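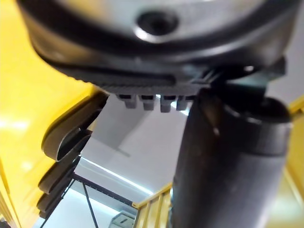
How Does a Workshop Keep Track of All Its Parts?

Have you ever tipped a whole box of building bricks onto the floor to find one tiny piece? It takes ages! Now imagine that your box holds parts for real machines, and somebody is waiting for the piece you need. Workshops have this problem every day, and the ways they solve it are really clever.

Let's start with shelves. A good shelf does more than hold things up. It lets you see what you have. If everything is piled in one deep box, the piece you want will always be at the bottom (you know it will). Spread the same things out on a shelf and your eyes can find them in a second or two.

Workshop people like to say that every part has a "home." When you finish with it, it goes back to its home, even if you're hungry and it's almost lunchtime.
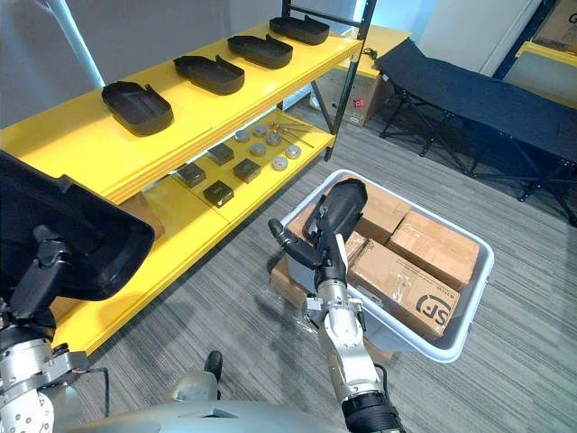 Sistley Young Makers Club: Junior Workshop Pages

Sorting comes next, and there are lots of ways to do it. You can sort by shape, with round things together and square things together. You can sort by size, or by what the parts are made of. You can even sort by the order you'll need them, so the first piece of the job is the first one you reach.

Bigger workshops use part numbers too. Say you need part 413, but you pick up part 396. They might look almost the same, but one has a hole that's a tiny bit wider. The number tells you which is which — no guessing! 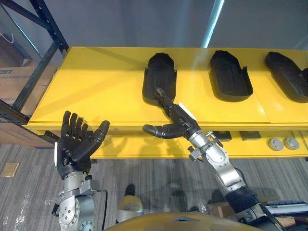

Color is one of the best helpers in any storeroom. Our eyes are very good at noticing when a dark thing sits on a light thing, or the other way around. Black trays on a bright yellow shelf jump right out at you, and when they stand in a row like these, you can run your eyes along the line without missing one. Try it at home with some dark socks on a pale blanket. Then try the same socks on a dark rug and see how much harder you have to look!

What about big, awkward pieces? Curved parts don't stack neatly, and they can roll or slide off a shelf. A roomy bin is often a better home for them. The sides keep everything in, and you can set the bin down low where it won't fall on anyone's toes. Use both hands when you lift a big piece, and look where you're putting it before you let go.

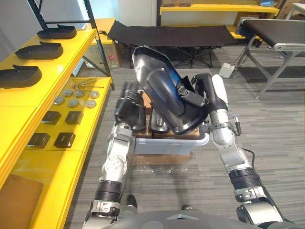 Try It Yourself: Build a Parts Shelf

You will need a low shelf or a table, a few small trays or lids, one bigger box, and a pile of mixed-up things from your toy box.

1. Spread everything out so you can see it all.
2. Choose your sorting rule. Shape is a fun one to start with.
3. Put each group in its own tray and line the trays up, all facing the same way.
4. Put the large, lumpy things in the box.
5. Ask a friend to find one thing while you count the seconds.

Now mix it all up, pick a new rule, and go again. Was it faster or slower?

Written by Branwen Samuel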